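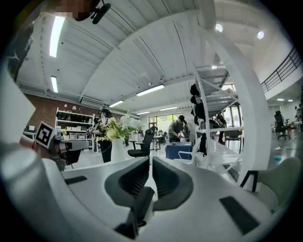 Print this page | E-mail this page

Why Do Some Staircases Twist?

Most stairs go up in a straight line, and that takes a lot of floor. A spiral staircase goes up in a circle, so it fits in a corner or beside a wall. Builders like it when a room is tall and someone wants to add a mezzanine. A mezzanine (say it "mez-uh-neen") is a part floor, like a big shelf that people can stand on. The white spiral staircase in the big workroom leads up to one, and the mezzanine has a black metal railing so that people don't fall off.

How does it stay up?

Many spiral stairs have a strong pole in the middle. Each step is shaped like a slice of pie. The thin end joins the pole and the wide end points out. When you stand on a step, your weight goes into the pole and then down into the floor. Other spiral stairs have no pole and are held up by strong curved sides.

Where should you walk?

Walk near the wide end of the step, where there is more room for your foot. Hold the handrail all the way. If somebody is already coming down, wait at the bottom – it is hard to pass on a spiral.

What is hard about them?

Try to carry a sofa up a spiral staircase and you will find out. Big things bump into the rail and get stuck. When the Arboleda reading room got its mezzanine, Leidy Bermúdez had 425 books to move upstairs. She packed them in small boxes and carried them up one box at a time. The bookcase was too wide for the stairs, so it was lifted over the railing with ropes.

Are they new?

No. Castles had stone spiral stairs more than 700 years ago. The steps were built into round towers, and many of them are still used today. Some are worn down in the middle from all those feet.

Try it yourself

Cut 12 slices of cardboard, all the same size. Make a hole in the thin end of each one and push them onto a pencil. Put a blob of clay between the slices to hold them apart. Turn each slice a little more than the one below it. You now have a spiral staircase for a very small person.

Written by Hiba Atallah
March 24, 2018

Print this page | E-mail this page

Related items
Why Do Bridges Have Gaps?
What Holds Up a Roof?
How Bricks Are Made
What Does an Elevator Hang From?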